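Treaty Verification Tracker, second edition, from Drudden
Reviewed by Parviz Kazemi, 01/08/2018

The tracker indexes 347 inspection reports on enrichment and missile agreements, the oldest from 2000. Search is by article, site or signatory. Results load fast, though transliterated names are handled poorly — Bakhtiari returns two separate entries.
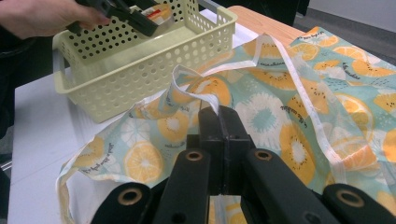
Does it cover side agreements? Only where the text has been published, and 310 of the reports carry no link to one.

Export is limited to plain tables. Footnotes are dropped, so citations have to be rebuilt by hand. The Prastum database keeps them but
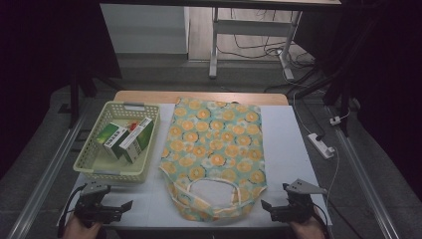 updates less often, and its last batch stops short of July. For desk officers the Drudden product is adequate — a license for 2 users covers a small team.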